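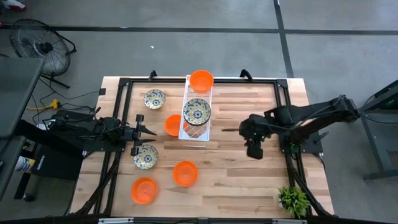 The dish rack station, with one bowl and one plate in the rack and the rest still on the wood.

Planning the second table: what we have, what we'd buy again

Every April we sit down with the equipment list and try to be sensible about it, and every April it takes longer than we thought it would. This year Kristýna Hudec suggested that we put the thing up as a gallery page so the people at Trudov, who will be sharing the cost of the next table, can follow along without having to read the whole spreadsheet. I thought that was a lovely idea, and then of course I wrote far too much, so please forgive the length and skip to whatever you need.

There is only one picture so far. The others will go in under their headings as we get them, but the notes are ready, and I'd rather you had them now while there is still time to argue with us.

The table and the frame
A wooden top inside a black aluminum extrusion frame, with an arm mounted on either side. We have grown very fond of the extrusion. Anything can be bolted to it, moved a little, and bolted back where it was in the first place (we have done that more than once!). For the second table we'd like the same again, ordered as cut lengths. Baláž quoted us for a finished frame as well, and it was a handsome quote, but we enjoy an afternoon with the hex keys and the savings would go toward spares.

The arms
Two to a table, and this is where most of the money goes, so it deserves the most patience. The line in the draft budget is 3,000 per arm, which covers the arm and its mount but leaves out the gripper fingers. Silvia Šťastný has asked Oden and Futer for prices on the same terms, and I'd ask everyone to wait until both answers are in before getting attached to either one. Delivery matters to us as much as price does. An arm that comes 6 weeks after its table is a table with laundry on it, at least in our building.

Grippers and fingers
The pair of pointed black fingers on the left arm, held open over one of the patterned plates, is the style we have budgeted for. Fingers get their own line of 300, and Kristýna would like it higher. She is probably right. We treated them as part of the arm last time and then had to go hunting for money in the travel column, which made for an awkward Tuesday.

Dishes and the rack
Orange bowls, plates with a blue and yellow pattern, a white wire rack. It's the cheapest line on the whole list and the one people have the most opinions about, bless them. My only request is that we buy the second set at the same time as the spares for the first, from the same shop, so that a bowl from one table can go over to the other without anybody needing to make a note of it. Patterns do get discontinued, and I would hate to be matching plates from memory next spring.

Power and cables
The yellow power strip on the floor does its job, with the black cables running over from it to the table. I have put in for a longer strip and a proper cable cover for each table, plus 3 spare power supplies kept in the cupboard with the labels on. Small money, but it has been left off two drafts already and I am determined that it will survive this one.

Floor space
Please measure for the arms and their mounts as well as for the tabletop. The drawing we sent to Trudov showed the top only, which was my doing, and Silvia has since sent a corrected one with room to walk behind each arm. If you printed the first version, do throw it away. The fan and its stand need a place on the new drawing too.

Still open
Whether the potted plant gets a budget line (Kristýna says yes, and has picked out its twin). Whether the spares live with us or get split between the two rooms. Whether Oden will hold a price past the end of the month. Send your thoughts to Silvia, who is keeping the master copy, and she will fold them in before the order goes out.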